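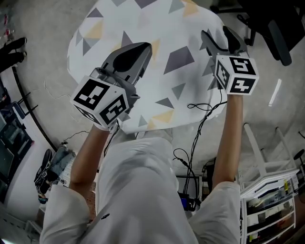 双手手持夹爪示教的目的,是在不占用机械臂的情况下采集操作轨迹。操作者握住左右两只夹爪直接完成任务,系统同步记录头部视角画面、两只夹爪的六自由度位姿以及手指开度,后期再换算为机械臂可执行的动作序列。本文说明从布置场地到导出数据的完整流程,适用于 Podex 双手套件与 Wikard 录制软件的组合。开始之前应先确认标记立方体的安装位置:每只夹爪的弯曲手指后方各有一个白色立方体,表面印有黑白定位图案,朝向操作者的一面与相邻面的图案各不相同,软件依靠这种差异判断夹爪的朝向。夹爪的黑色线缆从下方引出,其中右侧一根会成圈垂到圆桌面上,再越过桌沿落向地面,走线方法见第三节。

一、适用范围

本流程适用于桌面范围内的双手任务,例如拾取、放置、递交、折叠、开盖。不适用于以下情况:

需要操作者走动超过两步的任务;
夹爪必须伸入箱体或柜体内部、立方体长时间不可见的任务;
接触力大小直接决定成败的任务,例如过盈插装。本套件不记录力信号。

遇到上述任务,建议改用主从遥操作,由操作者通过主手控制机械臂完成示教。两种方式的数据可以混合训练,但导出时必须分别标注来源,见第八节。

二、准备工作

设备清单如下:

左右手持夹爪各一只,含标记立方体;
头戴相机及固定带;
录制主机与状态显示器;
数据线与电源线;
标定板一块;
任务所用物品。

软件方面,Wikard 录制端与主机固件的主版本号应一致。版本不一致时仍能录制,但手指开度通道可能缺失,且界面不会报错。升级固件后,原有标定文件全部作废,需按第四节重新标定。

磁盘空间按每个工作时段单独预留。剩余空间不足时,录制端会停止写入视频,但位姿日志仍继续写入,由此产生的片段无法使用。

三、场地与走线

1. 桌面

桌面高度以操作者站立或坐下时前臂基本水平为准。选定姿势后,同一批次内不再更改。桌面允许有花纹,三角形、格子一类的几何图案一般不影响立方体识别。若图案为黑白高对比方块,且尺寸与标记相近,应铺一层单色垫布。

桌面反光比花纹更容易造成问题。打开录制预览,将夹爪移至桌面各处,观察识别框是否闪烁。若只在某一区域闪烁,先调整灯具方向,再考虑更换垫布。

2. 地面

圆桌没有桌腿外侧的直边可供固定线缆,线缆容易随手臂动作滑动。走线按以下顺序进行:

先将主机放在操作者身后或脚侧,不要放在手臂前伸的方向;
连接左侧夹爪,线缆沿前臂内侧经过手腕,在肘部附近用软带固定一次;
连接右侧夹爪,方法相同;
双臂向前伸直,确认线缆没有绷紧,再将双臂收回胸前,确认余线不会卷入手指;
将地面上的余线归拢到一侧,避开转椅脚轮和人员通道。

手腕与固定点之间应留出足够的余线。余线过短时,手腕外旋会受到牵拉,轨迹中表现为末端姿态的周期性偏移。这种偏移在回放画面里不明显,训练后才会体现为放置角度偏差。

余线过长时,线圈会压在桌面物品上。任务中若有轻质物品,应把右侧线圈改从桌沿外侧垂下。

3. 人员

旁站人员可以留在场地内,但手和工具不得伸入桌面上方。主机旁最好有一人查看状态显示,负责开始和结束录制。操作者自己用夹爪去碰按键,会在片段首尾留下无关动作。

四、标定

标定分三步,顺序不能调换。

第一步,相机内参。将标定板平放在桌面中央,操作者戴好头戴相机,缓慢改变视角,使标定板依次出现在画面中央和四角。软件采集到足够的有效帧后自动停止。重投影误差高于软件提示的上限时,擦拭镜头后重做,不要手动放宽上限。

第二步,立方体与指尖的相对位置。把夹爪手指完全闭合,指尖抵在标定板的定位孔内,手腕绕定位孔缓慢转动。转动过程中指尖不得离开孔位。左右夹爪分别进行,软件中的左右选择必须与实际握持一致。左右颠倒是最常见的标定错误,结果是两条轨迹各自平滑,相对位置却不正确。

第三步,手指行程。按提示将手指完全张开、完全闭合,重复数次。弯曲手指在用力闭合时会有少量形变,因此闭合动作只需做到两指接触,不要继续加力。

标定完成后,将两只夹爪的指尖轻轻相抵,查看预览中两个虚拟指尖的间距。间距明显不为零时,从第二步重做。

头戴相机在标定后若有碰动,内参不受影响,无需重做第一步。立方体若有松动或拆装,第二步必须重做。

五、录制前检查

每个时段开始前执行一次:

立方体各面清洁,无胶带残留,无划痕遮挡图案;
袖口不遮挡立方体。长袖应卷至前臂中段,白色袖口紧贴白色立方体时容易影响边缘检测;
双臂前伸时,两只夹爪同时位于画面内;
主机状态显示正常,左右通道均有信号;
桌面上只保留任务物品;
曝光与白平衡已锁定。

关于最后一项:自动曝光在手臂进出画面时会改变整体亮度,标记边缘随之变宽或变窄,位姿抖动增大。锁定时,应让双臂和桌面同时在画面内,并以桌面亮度为准。

六、录制步骤

1. 在 Wikard 中新建任务,填写任务名称和物品清单。名称采用动词加物品的形式,不要写入操作者信息。

2. 双手回到起始姿态:夹爪张开,悬于桌面近侧,立方体朝向相机。

3. 由旁站人员开始录制。操作者保持静止约一秒后再动作。

4. 完成任务。动作速度应低于徒手操作的习惯速度,手指闭合后稍作停顿再提起物品。

5. 放下物品,张开手指,沿接近方向退出。

6. 双手回到起始姿态,静止,由旁站人员结束录制。

7. 当场标注结果。可选项为成功、失败、作废。失败指任务未达到目标但动作完整,作废指设备或人员原因导致片段不可用。

失败片段应保留。中途掉落后重新拾取并最终完成的片段,标为成功,同时勾选“含恢复动作”。

物品的初始位置在片段之间需要变化。推荐的做法是将桌面划为若干区域,按软件给出的随机顺序摆放。由操作者随手摆放,位置会逐渐集中到右手最顺手的一侧,后期难以补救。

七、示教动作要求

手持示教与徒手操作的差别主要在手腕。人手可以依靠手指调整物品角度,夹爪只有开合一个自由度,角度必须由手腕和前臂完成。操作时注意以下几点。

(一)接近方向。指尖对准物品后再前进,避免一边旋转一边接近。机械臂复现时,旋转和平移叠加的末段轨迹最容易碰倒物品。

(二)腕部极限。人的手腕能够到达的姿态,目标机械臂未必能够到达。在 Wikard 中载入机械臂模型后,预览会将超出工作空间的姿态显示为红色。出现红色时无需立即停止,但同一片段内持续出现的,应标为作废并调整站位。

(三)遮挡。双手交叉时,前方的夹爪会挡住后方的立方体。短暂丢失可由惯性数据补齐,长时间丢失不能补齐。递交类动作应让两只夹爪左右相对,不要前后重叠。

(四)视线。头戴相机随头部移动,操作者的注视习惯会直接进入数据。任务期间应看向正在操作的物品,不要回头查看主机。

(五)双手分工。暂时不参与动作的一只手应停在固定位置,手指保持张开。无意识的小幅开合会被记录为有效动作。

八、检查与导出

每录完一组,先回放再继续。回放时重点查看三条曲线:位姿置信度、手指开度、左右夹爪间距。

位姿置信度在片段中段出现深谷,多为遮挡所致。开度曲线在夹持期间应为平台,若呈缓慢下降,说明物品在指间滑动或手部逐渐加力。左右间距出现瞬间跳变,通常是立方体某一面被误识别,清洁后重录。

以 Dridby 实验室的一次采集为例,共录得片段 2,169 个,其中标为作废的 204 个。作废片段大部分来自线缆牵拉和前后遮挡。该批次由 11 名操作者完成,每人上岗前都先录一组不计入数据集的练习片段。

导出步骤:

选择任务,过滤作废片段;
设定裁剪规则,去除首尾静止段,各保留少量帧;
选择目标机械臂模型,执行工作空间检查;
设定动作表示方式。双手任务建议使用相对位姿,并保留左右夹爪之间的相对量;
填写来源字段。手持示教填 handheld,遥操作填 teleop;
执行导出并核对片段数。

来源字段不可留空。遥操作数据带有控制延迟,手持数据没有,训练端需要据此对齐观测与动作的时间。

九、在机械臂上验证

首次回放应在空载条件下进行,桌面清空,速度降至最低档,急停按钮置于手边。Mengal 双臂平台的默认末端坐标系与手持夹爪相差一次绕轴旋转,需要在配置文件中设置,否则手指朝向会与示教时不一致。

空载回放无异常后,放入物品,选取物品位置与示教时相同的片段进行回放。此项只用于检查坐标系和开度换算是否正确,不代表策略效果。

简单拾放任务的首轮训练建议准备超过 800 个成功片段。数量不足时,应优先补充物品位置稀疏区域的片段,不必平均增加。

十、常见问题

预览中只有一只夹爪。
检查线缆接头,再检查该侧立方体是否被袖口或另一只手遮挡。重新插拔后,需等待状态显示恢复再录制。

轨迹整体倾斜。
桌面平面未更新。移动过桌子或更换过桌子后,应在软件中重新拟合平面。

手指开度始终为零。
核对固件主版本号,然后重做标定第三步。

静止时位姿仍有抖动。
检查曝光是否锁定,照明是否闪烁。更换灯具后,重新锁定曝光。

片段时长与日志时长不一致。
磁盘写入速度不足。关闭其他程序,改用本地磁盘,不要直接写入网络盘。

回放时机械臂在夹取前停顿。
示教时闭合前的停顿过长。保持短暂停顿即可,也可在导出时启用静止段压缩,但压缩不应作用于手指闭合后的时段。

十一、收尾

时段结束后,先在软件中关闭任务,再断开夹爪。线缆按自然弯曲方向收卷,不要缠绕在夹爪机身上。夹爪平放时手指保持张开,立方体不得受压。标定文件与当次数据存放在同一目录,文件名使用软件自动生成的编号,不要手工改名。

本页更新日期:2026年3月16日。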